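The First 90 Days of a New Finance Director 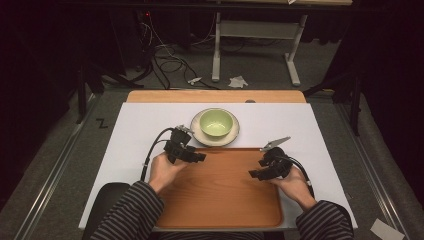
A pale green bowl on a cream plate, beside a wooden tray.

Johannes Mokgethi still has the notebook he bought the week he became finance director at Pumlow, and when he turned it round on the desk to show me, I was rather touched to see how little of it was about money. Page after page was names. Who signs off the freight bills, who to ring at the bank, who had been at the firm longest and remembered why the Enine depot was on a separate ledger (a long story, involving a merger and a very stubborn landlord).

"I'd been told to come in with a plan," he said, pouring us both more tea. "I came in with a pen."

He had inherited 1,223 open supplier accounts and a team of 5, and I think most of us would have gone straight for the spreadsheets. He spent February visiting depots instead, and had sat down with 112 people before he touched the budget!

Thulani Le Roux, who held the same job at Pretorius for many years and now coaches newcomers, takes a slightly different view. She likes the listening, but she wants the cash forecast rebuilt in the first fortnight, whatever else has to wait. "People will forgive you for being a stranger," she told me. "They won't forgive a missed payroll."

Johannes laughed when I passed this on, and admitted that his own forecast had been finished rather late one night, in the car park at Enine, with the heater running.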